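4th May

Sixty! I set myself 60 good runs of the shoe task before tea and I got there with the light still decent, so I'm writing this with sore wrists and a very large mug.

The hand has been a joy today. I was worried about the new glove (the last one was so slick that everything slid out of the fingers the moment you tilted them) but the little rubbery nubs grip canvas beautifully, and rubber soles even better. Fosico sent the gloves in a padded bag with no note and I nearly put them in the gardening drawer. The thumb is already fraying a bit near the tip. I'll have to keep an eye on that, as I don't want half the set recorded with a tidy thumb and the other half with a hairy one. Or maybe I do! Wei, our training setup, is meant to cope with a bit of wear, and it might as well meet some early.

Started with the yellow sneakers because they're my favourite colour of anything we own. The task is simple to say: pick up a shoe, set it on the wire rack, let go, back off. Doing it through the controller is another matter. My first 10 tries were dreadful. I kept closing the fingers too early and nudging the shoe along the floor, and once I chased it nearly to the skirting board. I kept 3 of those anyway, the ones where I fumbled and then recovered, and labelled them properly. I used to throw that sort of thing out. Then in November we trained a batch on nothing but perfect runs, and the hand had no clue what to do the first time it missed. It just sat there squeezing air. I've loved a good fumble ever since.

After lunch it clicked. Fingers wide, come in slowly, wait until the whole hand is over the shoe, then close. I got eight clean ones in a row and did a small dance that I hope the room mic didn't pick up.

I moved the start position every run: sole toward the hand, sole away, on its side, toe pointing at the wall. The on-its-side ones are the hardest and the most fun. You have to choose between the sole and the upper, and I noticed I've been choosing the sole nearly every time, so tomorrow I'll make myself go for the canvas or Wei will only ever learn my habits.

Things to sort out: the Mamitz folder is still missing labels from last week, the floor wants a sweep, and I need to ask Norkon whether they want boots in the next lot. Please say yes to boots. Imagine the laces!

Copied everything across, checked a handful at half speed, and they look lovely.
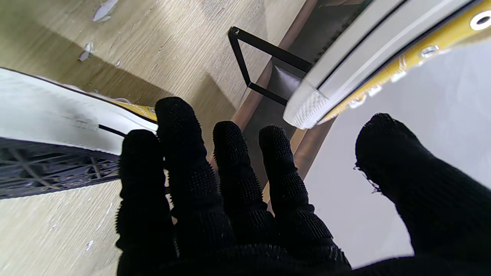 Fingers wide, yellow pair, one shoe apparently propped on the rack and its mate on its side.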